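Ticket: Sourdough starter rises, loaf doesn't (SOLVED, with log)

Vukdale Home Bakers Help Desk
Category: Bread / Sourdough
Opened August 29, 2025
Status: Solved

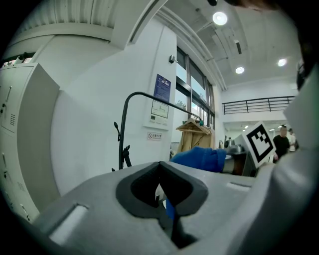 Hi all! I've been baking with the same rye starter since May and it has been a joy, right up until the last four loaves. Every one of them came out flat and wide, with a tight gummy line along the bottom and a couple of huge caves under the crust. The starter itself looks terrific. It doubles, it smells like yogurt and green apples, it floats. So I'm stumped, and I'd love to get to the bottom of this one properly, so I'm going to keep a log in the ticket as I go.

What I'm using:

Flour: 500 g Kwiatkowski bread flour
Water: 360 g, from the tap
Starter: 100 g, fed the night before
Salt: 10 g
Oven: Osinow countertop, with a covered cast iron pot
Nothing fancy in the shaping, just a round in a towel-lined bowl

What I've already tried before opening this: a new bag of flour, a longer preheat, and scoring deeper. The deeper scoring made it worse, if anything. It spread like a pancake.

Reply from help desk

Great write-up, thank you! Caves on top and a dense strip on the bottom usually point to timing in the first rise. Two questions. How warm is your kitchen right now, and how do you decide when the first rise is over? Please don't change anything else yet. One thing at a time or we'll never know which one did it.

Log, bake 1

I don't have a kitchen thermometer, so I put the meat probe straight in the dough. 81 F at the start! I had been going by the clock, five hours on the counter, because that's what worked in spring. Baked it exactly as before so we'd have something to compare with. Flat again, and it stuck to the towel.

Reply from help desk

81 is toasty. In spring your dough was probably in the low 70s, and five hours would have been just fine. At 81 it can be well past its best by then. Pour the dough into something straight-sided so you can see the rise, mark the starting level with tape, and stop when it has gone up by half. Ignore the clock completely.

Log, bake 2

Oh, this was fun. I used a tall Pellau food tub and a strip of masking tape. It was up by half in three hours and ten minutes! I nearly talked myself into leaving it longer but I was good. The dough felt totally different coming out of the tub, springy and domed at the edges, and it held its shape on the counter for the first time in weeks.

Baked loaf: much taller, no caves. Still a slightly damp line at the very bottom, maybe as thick as a coin. Huge improvement.

Reply from help desk

Love it. Now the damp line. How long are you waiting before you cut it, and is the pot sitting right on the lower rack?

Log, bake 3

Guilty on both. I was cutting after 40 minutes and the pot was on the lowest rack with nothing under it. For this one I moved the rack up one notch, baked ten minutes longer with the lid off, and made myself wait until after dinner to slice. I also used cooler water from the fridge, which brought the dough down to 76 F, and the first rise took a little over four hours. That suits my Saturdays better anyway.

Result: no line at all! Open, even crumb, a crackly crust and a real ear along the score. My neighbor got half and asked for the other half.

Log, bake 4

Same again, but with an overnight rest in the fridge after shaping, to see if the fix holds. It does. Shaped it in the evening, baked it straight from cold, and the scoring was so much easier on a firm dough. Flavor is tangier, and I think I prefer it. I did let one loaf sit in the fridge for 36 hours and that one was a touch flatter, still delicious toasted with butter.

Summary for anyone searching later

Symptom: flat loaf, big holes up top, gummy base, healthy starter
Cause: first rise too long for a warm kitchen, plus a short bake and early slicing
Fix: colder water, straight-sided tub, stop at half again the starting height, rack up one notch, longer uncovered bake, let it cool all the way

Still open on my end: does rye in the starter speed things up a lot compared with white? I'm going to split the jar this weekend and run them side by side. I'll start a new ticket for it.

Reply from help desk

Please do, we'd all like to see that! Marking this one solved.

Search the help desk
Enter keywords
Go

Recent tickets
Starter smells like nail polish remover
Dough sticks to the towel every time
Pale crust in a countertop oven
Can I freeze shaped rolls?
Whole wheat loaf crumbles when sliced

Contact the help desk | © 2025 Vukdale Home Bakers | Back to top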